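Skimari Recipe Card Transcriptions

Last updated 11 Feb 2023

Skimari is a set of 582 typed-out recipe cards from home kitchens in Kirkau and Brabec. The cards were scanned first and then typed by hand. Mimoza Shehu maintains the files and answers questions about them.

What's in the download

cards.csv has one row per card, with the title, the town, the ingredients and the method. units.csv lists every measure used on the cards and its metric value. The notes folder holds remarks on hard-to-read handwriting.

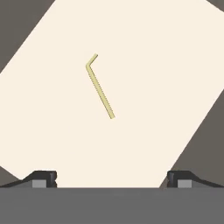
Spelling has been left as written. If a card says "buter," so does the file. Crossed-out words are marked with a tilde on each side. Amounts that could not be read are entered as a question mark, never guessed.

Duplicates

The same plum cake shows up on 30 cards. We kept all of them, as the amounts differ. Use the group_id column if you want only one of each.
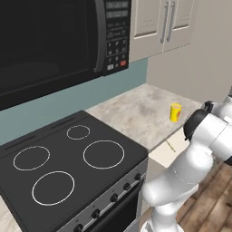 Known problems

Oven settings are a mess. Older cards say "slow" or "hot," and three of them give a gas mark with no number. The temp_f column is blank for all of these. Rows from Brabec have no year.

License

Free to use and share with credit to Skimari. The scans are not included and are stored by Fandmont. Corrections go in fixes.txt, one per line, with the card number first. The next version is planned for April.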